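The Letterbox Tray

May 1, 2018
By the Household Objects desk

A letterbox tray (also called a type tray, a printer's tray or, in parts of the Midwest, a job drawer) is a shallow box split into many small open cells. It began as a working tool in print shops, where each cell held copies of one letter, and it has gone on to a long and happy second life in kitchens, sewing rooms, sheds and shops. Few pieces of storage have been asked to do so many different jobs, and the form has changed surprisingly little along the way.

Origins in the print shop

Printing with movable type needs a great many small pieces sorted so that a hand can find them without the eye having to look. The early answer was the type case, a flat drawer with thin dividers. The cells were different sizes. Letters used all the time, such as "e" in English, got the biggest cells and sat close to the compositor's hand, while rare letters and odd marks were pushed out to the corners.

For a long time capitals and small letters were kept in two separate cases, one propped above the other, and this is where the words "uppercase" and "lowercase" come from! Later shops often combined the two into one drawer to save space, and it is this combined drawer that most people picture when they think of an old printer's tray.

A compositor learned the layout of the case the way a pianist learns a keyboard. Apprentices spent weeks putting used type back in its cells, a chore known as distributing, before they were trusted to set a single line. A letter dropped in the wrong cell could turn up in print as a mistake, and a drawer that had been spilled and swept up in a hurry (printers called the resulting mess "pie") could take days to sort.

From letters to everything else

As print shops moved on to newer methods, drawers by the thousands became surplus. Some were burned for heat or cut up for scrap lumber, but plenty were carried home. Thimbles, fishing flies, buttons, seashells and watch parts all turned out to fit nicely. By the time collectors took an interest, many drawers had already spent decades in garages holding screws.

The town of Clokville has one of the better-known stories of this kind. When its newspaper closed its composing room, 283 drawers were sold off in a single December weekend, and for years afterward they kept turning up at local yard sales. Drawers from the sale can be recognized by a small notch cut in the back rail. Collectors look for the notch with real excitement, and a drawer with its original paper labels still glued to the dividers is a very good find indeed.

Demand soon ran ahead of supply, and makers began to build new trays that had never been near a press. The Gerkurley works was early to this trade. Its first catalog offered a plain tray with 98 equal cells, meant for hanging on a wall, and a deeper model with 30 cells for the workbench. The deeper model sold slowly at first and then outlived everything else in the catalog, which must have pleased whoever argued for it.

Construction

The classic tray has four side rails, a thin bottom and a set of crossing dividers. The dividers are usually notched halfway through and slotted over one another, a joint called a cross lap or an egg-crate joint. It needs no nails and very little glue, and a grid made this way is much stiffer than its thin parts would suggest. Hold a single divider in your hand and it bends like a ruler. Slot a dozen together and you can lean on the result.

Old trays often have a metal strip or small metal corners where the dividers meet the rails. On a working type case these took the wear of constant handling. The front rail usually carried a brass pull with a slot for a card naming the typeface inside.

Bottoms are the weak point. Lead type is astonishingly heavy, and a full drawer could tax a strong adult, so better makers set the bottom panel in a groove cut around the inside of the rails. Cheaper ones simply tacked it on from below. When an old tray sags or rattles, a tacked bottom is nearly always the reason. Luckily it is an easy repair: the panel can be pried off, cleaned up and reset with a thin bead of wood glue and some clamps.

Common layouts

Trays are described by how their cells are arranged. The main types are these.

The mixed tray keeps the print shop pattern, with large and small cells side by side. It is the most admired by collectors and the hardest to use for anything else, since the big cells are never quite where you want them.

The even grid has cells of one size throughout. It is simple to make, simple to stack, and suits collections of like things, such as spools, seed packets or small hardware.

The Kiter pattern, named for the mail-order kit that made it popular, has an even grid with dividers that lift out. Two cells can be joined into one long one for pencils or paintbrushes, then split again later. The kit came flat in a box with 367 parts, a number that has passed into local legend among people who received one as a birthday gift.

The Vītola tray is square, deeper than it is wide per cell, and finished with oil in place of varnish. It was designed for yarn and embroidery thread and has rounded divider tops so that nothing snags. Knitters are devoted to it, and it has a following among bakers too, who use it for cookie cutters.

Uses today

Wall display remains the most familiar use. A tray is hung upright and filled with miniatures, stones, ticket stubs or anything else small enough to sit on the ledge of a cell. The fashion for this comes and goes, and each return seems to catch antique dealers by surprise.

Flat use is older and, many would say, better. Laid in a drawer or set on a table, the tray goes back to what it was made for: keeping small things apart and in plain sight. Gardeners sort seed in them. Jewelers and model makers keep parts in the order they will be needed. Teachers fill them with beads or counting pieces, and families use them for the batteries, keys and charging cords that otherwise knot themselves together at the back of a drawer.

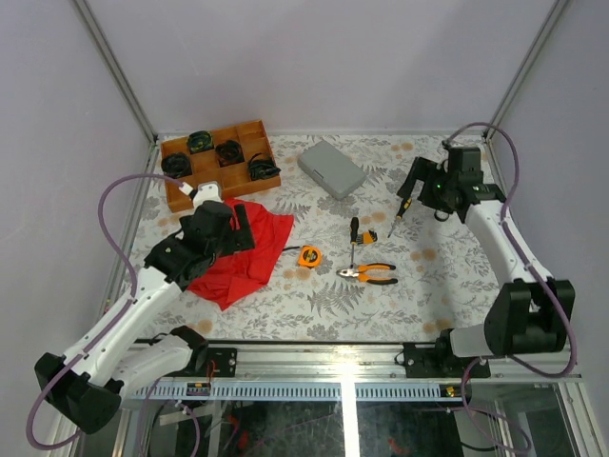
Cell size matters more than cell count in all of these. A good rule is to choose a cell a little wider than the fingers that must reach into it, plus the object itself. Very small cells look wonderful and are a nuisance to empty. People who love their trays often end up with two or three in different sizes, stacked or side by side, and shift things among them with the seasons.

Depth is the other choice. A shallow cell shows everything at a glance but lets light objects hop out when the tray is carried. A deep one travels well and hides small parts in its corners. Lining the cells with felt helps with both problems, and it quiets the rattle as well.

Care and cleaning

Dust is the tray's natural enemy, as anyone who has owned one will know. A soft, dry paintbrush reaches corners that a cloth cannot. For a deeper clean, the tray can be emptied, brushed and wiped with a barely damp rag, then left to dry flat out of direct sun. Soaking should be avoided. The dividers swell, the joints open, and they seldom close up as neatly as before.

Old type cases call for extra care. Type metal contains lead, and gray dust in the corners of a drawer may be lead dust. It should be wiped up with a damp disposable towel and never swept dry or blown out. Hands should be washed afterward, and an uncleaned case should be kept away from food and children. Many owners seal the inside with clear varnish once it has been cleaned.

Finish is a matter of taste. Some collectors prize the dark ink stains of a working drawer and would never dream of sanding them away, while others strip everything back to bare wood. Both camps hold strong views. A light coat of paste wax suits nearly any tray and can be renewed whenever the surface starts to look dull.

See also: type case; cross lap joint; seed cabinet; sewing box; egg crate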